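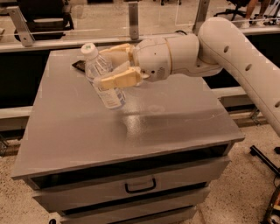

Vernen arm, two-finger gripper, Onex software – long-term review

Posted 14 May 2021

Quick one because I have a build to get back to. We've had the Vernen on the bench since November and I keep getting the same emails about it. Is it worth the money, can it pick up a bottle, does the gripper hold up. So. All of it in one place and then please stop emailing me.

Short version: good arm, decent fingers, software that needs another year. I'd buy it again. I would not buy the service plan again.

What comes in the crate

Arm, base plate, controller box, two sets of fingers, a bag of bolts with one size missing (ours was, anyway), a power cable that's too short. Manual is a printed card with a link on it. The link worked. The Sastau gripper is a seperate line on the quote but they ship it mounted, so no fiddling with the wrist on day one. Appreciated that.

Setup took 4 hours. The sales page says one. Most of that was Onex refusing to see the controller until we'd updated it twice. After that, fine. Hasn't dropped the connection since, except when I tripped on the cord.

The arm

Smooth. Quiet enough that you can talk next to it. Big rounded white shells, nothing sharp to catch a sleeve on. Shows dirt though. The lower housing picks up scuffs if you so much as look at it, and the wipe they sell for it is just a wipe.

Reach is the best part. Put a low cabinet in front of it and it'll go up and over and come down on the far side without complaining. The elbow sits high, so watch anything tall you've got next to the bench. Also it blocks your own view more than you'd think – the upper link is a big piece of tube and if you're standing behind it you're leaning left and right all day to see the fingers.

Payload, plenty for what we do. We do small stuff. Bottles, boxes, snacks, pens. If you're moving engine parts go read somebody else.

Bottles

Ok so bottles. This is what everyone wants to know about and fair enough, they're a pain. Clear plastic, shiny, light, they roll. We use drink bottles as the everyday test because there's always one lying around and because a gripper that can manage a clear bottle can manage most of a kitchen.

Standing up: easy. Come in from the side, close up near the cap, lift. The Sastau fingers are a pale beige and they have just enough give. Not much crushing even on the thin water bottles. I ran 30 standing picks one afternoon before I wrote this and it fumbled 4, all on the same flimsy bottle, all because I'd set the height too low. My fault really. Raised it, no more trouble.

Lying down: less easy. Top-down approach, wrist pointed at the table, and the fingers have to go either side of something round on a slick surface. Aim for the neck. The neck is narrower and it doesn't skid away from you as much. If you go for the middle with the stock settings you'll chase the thing across the table.

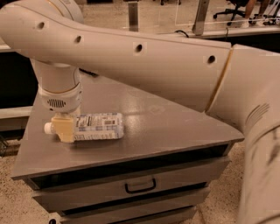
Wrist hovering over the neck end of a bottle on its side.

Numbers for lying down, same afternoon, 20 tries from the neck: 9 clean on the first close with the stock settings. That's bad. Turned the closing speed down by half in Onex, did another 20, and only lost a couple. So the hardware can do it, the defaults are just wrong. Why ship it like that. I've told them.

Empties are worse than full ones. No weight, they scoot. A bit of grippy mat fixes it but then your test is a test of the mat.

Glare

Worth its own bit. If your work surface is at all glossy, and a gray cabinet top under office lights is plenty glossy, the vision add-on gets confused by the bright patch. It'll tell you there's an object in the reflection. Veres make the camera kit and their answer was "adjust your lighting," thanks. What worked for us was masking off that area in the software. Takes a minute. Do it before you do anything else or you'll loose a morning like I did.

Dark flat things on the same top, no problem at all. Finds them, gets the angle right. Picking them up is another story as the fingers are chunky and there's nothing to get under. Slide it to the edge first, or get the thin tips (extra, of course).

Onex

Works. Ugly. The teach mode is nice, you push the arm where you want it and hit save. The program list isn't nice – no folders, no search, everything sorted by when you last touched it. I've got a page of things called test and test new and test new 2. Undo exists but only one step. There's a button marked Resume that also means Restart, depending. Be careful with that one.

Export is a paid feature. Come on.

Clutter runs

Single objects are one thing. What I actually care about is a tabletop with a few things on it, different sizes, some nearer than others, and whether the arm can get to one and leave the rest alone. Mostly yes. It plans around stuff well if the stuff is spaced out. A big bottle in front and a little one behind it is where it gets nervous and takes the scenic route. Slow, but it gets there, and slow beats knocking everything on the floor.

Our usual mix is a large bottle, a small bottle and something small and flat. Shuffle them between runs. Don't make it tidy, tidy tells you nothing. 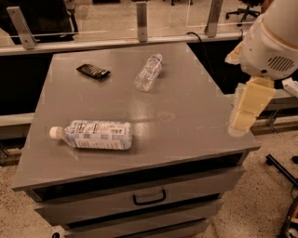

Service and support

Vernen answer email in a day or two. Polite, know the product. The paid plan gets you a phone number and the phone number gets you the same people, who then email you. Skip it.

Spare fingers came fast. Ours are still on the first set and the faces have a bit of a shine to them now but grip is ok. I'd order a second set with the arm anyway, shipping on its own is silly money.

Good
– reach
– quiet
– fingers gentle on thin plastic
– teach mode

Bad
– stock closing speed
– glare, see above
– Onex program list, export behind a paywall
– short power cable!!

Who should get it

Small labs, classrooms, anyone doing pick and place with household things who doesn't mind an afternoon in the settings. If you want to plug it in and have it work by lunch, wait for the next Onex release and ask them about the defaults.

Will update when I've tried the thin tips. They're on back order.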